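Folding big sheets alone — table people, come sit by me!

Started by gudrun_r

gudrun_r wrote:
OK so I have finally found a way to fold a big flat sheet by myself without dragging half of it over the floor, and I'm so pleased I had to come and tell somebody! 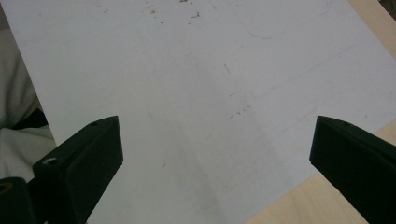

For years I did the arms-wide, chin-on-the-hem thing in the hallway. I'm not tall, the sheets are, and every single one came out shaped like a sleeping dog. Then in August I cleared off the dining table to do some sewing and thought, why not just lay the sheet down on it? Game changer. I put it on the slant first so I can see where all the corners are, then swing it square, bring the long sides together, smooth it with my forearm (the whole forearm, it's so much faster than hands) and keep halving from there. My linen shelf looks like somebody else's linen shelf.

Anybody else fold flat? And how do you stop the far side from sliding off while you're working on the near side?

Femo83 wrote:
Yes! Table folder for life. For the sliding, I put a heavy book on the far corner. A cookbook is about right. Take it off before the last fold or you'll fold it in, ask me how I know.

kasten_carola wrote:
I'm going to be the grump. A bed is better. It's bigger, it's the right shape, and the blanket grips the sheet a little so nothing slides. I've folded everything on the bed for 40 years and never needed a cookbook.

gudrun_r wrote:
Carola, I tried the bed! My back hates it. All that bending, and the mattress gives when you press on it so I can't get a crisp edge. The table is the right height for me and I can walk around three sides of it.

kasten_carola wrote:
Fair about the back. I still say the edge doesn't matter once it's in the closet.

gudrun_r wrote:
The edge matters to ME, ha.

Gerd A. wrote:
What size is the table? Ours is tiny and most of a queen sheet would be hanging off it. I can see this working great for pillowcases and not much else.

gudrun_r wrote:
Gerd, it's the old Finholm, the one with the leaf. With the leaf in it's plenty. Without it I fold the sheet in half once in my arms, sloppy as you like, then lay it down and fix it on the table. You could do that on yours! It only has to be tidy from the second fold on.

Gerd A. wrote:
Huh. I'll try that Wednesday, it's sheet day here.

Lieselotte H wrote:
Love this thread. Two things from me. Wipe the table first and let it dry all the way, I once got a ring of coffee on a white sheet that never came out. And fold them as soon as they're dry, while they still have some life in them. If they sit in a heap overnight you're smoothing creases forever.

I also disagree with halving every time! I do thirds for the last two folds. It makes a fatter little package that stands up on its own edge, so you can file them like books and pull one out without the pile coming down.

Femo83 wrote:
Thirds!! I never thought of thirds. Going to go refold a closet.

kasten_carola wrote:
Thirds I can agree with. I do thirds too. On the bed.

edel_kettler wrote:
Does anybody have a trick for fitted sheets on a table? Flat ones I can handle. The fitted ones make me want to move away. Mine are 300 thread count, pretty slippery, with that deep elastic.

gudrun_r wrote:
Edel, lay it with the elastic facing up. Tuck the two top corners into the two bottom corners, so you've got pockets inside pockets, then fold the curvy sides in until you have a straight rectangle. It will never be as flat as a flat sheet but it'll be close. The table really earns its keep on those because you can let go with both hands!

edel_kettler wrote:
OK the letting go is the part I was missing. I've been trying to do the pockets up in the air.

Lieselotte H wrote:
Up in the air works if you have the arms of an octopus.

Gerd A. wrote:
Reporting back. Folded it once in my arms, then the rest on the small table. Two sheets came out very nice. The third slid off onto the floor and the cat got on it, so that one went back in the wash. I'll use the cookbook next time.

Femo83 wrote:
Told you about the cookbook!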